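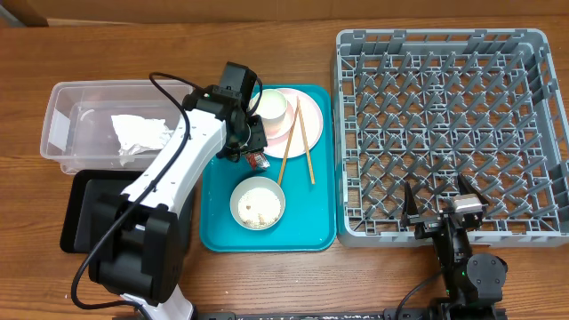
Clear bin and black container on a wooden table

Tutska Bathroom Scale, Model Prernine

The Prernine is a digital scale for people who want to follow their weight at home without a telephone application. You step on it, you wait until the number stops blinking, and you read it. The display has large dark figures on a light ground, so it can be read also by persons who take off their glasses in the morning.

It measures from 5 kg up to 169 kg, and the value can be shown in kilograms, in pounds or in stones. The small switch for this is on the underside, beside the battery door.
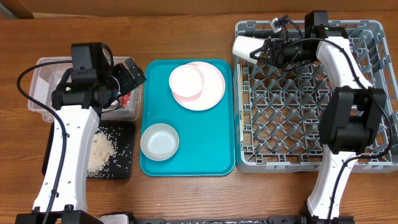
The scale keeps the last 30 measurements in its memory. Press the button at the front with your toe and it shows you the older values one by one, together with the average. We recommend to look at the average more than at the single day. Body weight goes up and down with salt, sleep and how much you have drunk, and one high number after a family dinner does not say much.

Please weigh yourself always at the same time, best before breakfast, and put the scale on a hard floor. On carpet the result will be too low.
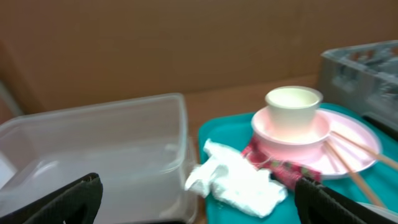 Storage bin in clear plastic

In the box: one scale, two batteries, four carpet feet, printed instructions in six languages.
Colours: white, dark blue
Cover for travelling: Traline, sold separately
Guarantee: three years from the day of purchase

The carpet feet are pressed on by hand. After you have put them on, the scale must be set to zero again, as explained on page four of the instructions.

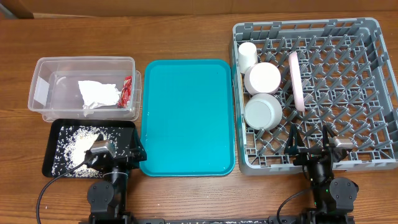 Not suitable for persons with a pacemaker if the body fat function is switched on. The normal weighing can be used by everybody. If you are pregnant or under treatment, please speak with your doctor before you start to lose weight.

Spare battery doors and feet can be ordered from our Mfaume service shop. The order number for the door is 3,056. New stock of the dark blue colour is expected in November.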